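Revised Hymnal and Service Book: Progress Report to the Salameh Fund

February 9, 2021

Grant period: second half
Prepared by the project editor, Prarneck Editorial Office

1. Where we are

The grant application promised a full draft of the revised service book by the end of this period. We don't have one. We have a full draft of the morning service, most of the evening service, and a funeral service that two of our readers think is finished and the third thinks should be started over. The hymn section is further along than any of these, though I would be careful about reading much into that, for reasons given under heading 3.

The current book has 600 hymns. Our working list for the new one stands at 494. The application described this as "a leaner book that congregations will use from cover to cover." I did not write that sentence and I don't believe it. Congregations use the part of the book they know. Cutting the number of hymns makes the book lighter and cheaper to print, and those are good enough reasons to do it.

2. The trial in the parishes

Trial booklets of the morning service went out in August to the congregations at Rorkum and Gukaton, and to a handful of smaller ones that asked for them. We printed 2118 copies. The booklets contained the new confession, the new wording of the creed, and both versions of the blessing, with a reply card inside the back cover.
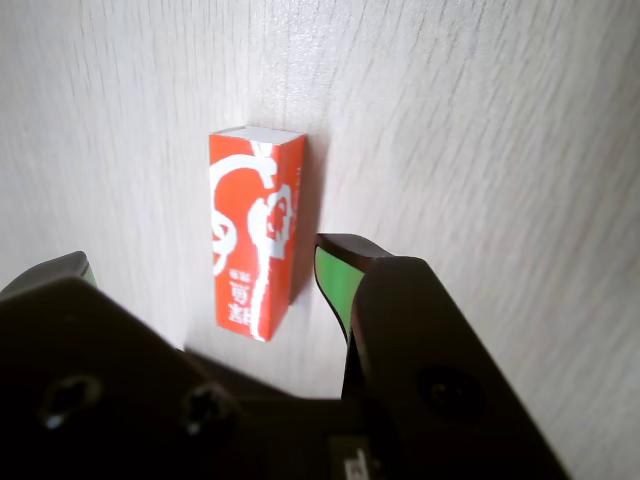 The reply cards were mostly kind. I would ask the Fund not to take much comfort from this. People who disliked the booklet enough to stop using it don't seem to have filled in a card, and at Gukaton the cards were handed out by the same people who had asked to join the trial. A favorable response gathered that way tells us that our friends are still our friends.

The unfavorable cards were more useful. The same complaint came up again and again: the new confession is too long to say in one breath and has no natural place to stop. Several people wrote that they lost their place at "in what we have done and in what we have let slip." I have now heard it said aloud in two churches and they are right. The line reads well on paper and falls apart in a room. It has been rewritten, and the new version goes back out with the next booklet.

The creed drew fewer comments than we feared. It may be that people accept the change. It may also be that they went on saying the old words from memory without looking down. When I visited Rorkum I stood at the back, and what I heard was the old version from one half of the church and the new one from the other, ending at slightly different times. The application listed "smooth adoption" as a measure of success. I can't report it as met.

3. Hymns

The list of 494 is firm as to number and soft as to contents. Every reader has a short list of hymns that must not be lost, and the lists overlap less than anyone expected. We have also had letters asking for the return of verses that were dropped from the last edition. Some of these verses are very good. Others are remembered as better than they are.
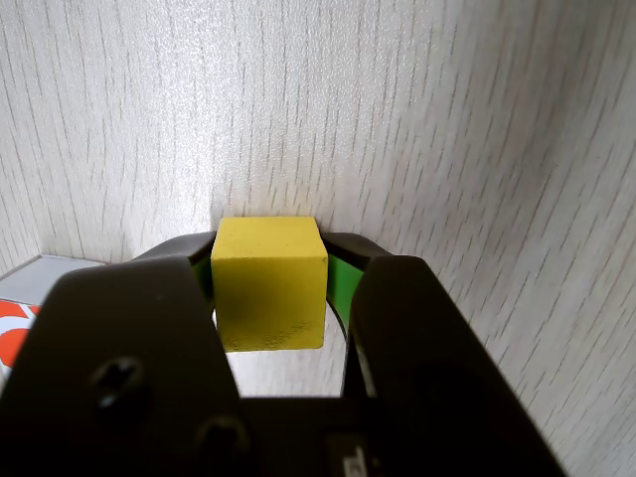

Updating the older language has been slow, and I have doubts about how much of it should be done at all. Changing "thee" to "you" is simple until it falls at the end of a line, and then the rhyme goes and somebody has to write a new couplet. Our new couplets are correct and rather flat. I have asked the readers to leave a hymn alone unless a word in it is likely to be misunderstood, and to mark the word. This has already saved a good deal of work and I suspect it will save us some angry mail.

Permissions are a separate trouble. The copyright holders of the newer hymns answer slowly, and a few haven't answered at all. We can't count a hymn as secured until the paper is signed, whatever was said on the phone. The earlier report counted hymns that had only been discussed, and I have taken those out.

4. Money

Spending on printing and postage is close to plan. Spending on readers' fees is under plan, but only because the evening service is late, so it shouldn't be treated as a saving. Permission fees will run over. I don't yet know by how much, and I would prefer to give no figure than one I'd have to take back.

The training days for clergy and organists were budgeted for this period and did not take place. I'm not convinced they should be held in the form proposed. A full day spent explaining a text that is still being changed seems a poor use of the Fund's money, and of the organists' patience. We ask to hold that line over until the morning service is settled.

5. Next period

We expect to do the following:

Send out the second trial booklet, with the shorter confession and one version of the blessing.

Have the reply cards returned by mail directly to this office.

Finish the evening service.

Get a decision on the funeral service, from outside readers if our 3 can't agree.

Close the hymn list, except for titles waiting on permission.

The date for the full draft in the original plan can't be kept. A revised schedule will follow once the second booklet has been used in church for long enough to learn something from it.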